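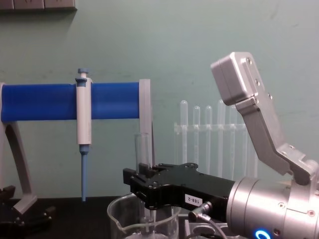 My end of the bench, pipette on its holder and the tube rack against the wall.

Filed under: Lab benches > Glassware and storage

Is it all right to keep test tubes upside down in the rack?
Rosimeire Vieira

I've just taken over a bench at the college in Risincombe and I love it! Five tubes sit in the clear rack with their closed ends up. I was always taught open end up, so which is better? Also, can the pipette stay hanging on the blue bar overnight, or should it go in a drawer?

Kibet Langat

Upside down is great for clean, empty tubes – dust stays out and any rinse water drains. Turn them over when you're ready to fill them, obviously! Do check that the base of the rack is clean, as the rims can end up resting on it.

And yes, leave the pipette hanging, it's the best place for it. Upright, tip off, and never laid flat with liquid inside (I did that once in my first term and had to strip the whole thing down on a Wednesday evening).

Temba91

we do ours open end up and never had a problem. nice green wall by the way, ours is beige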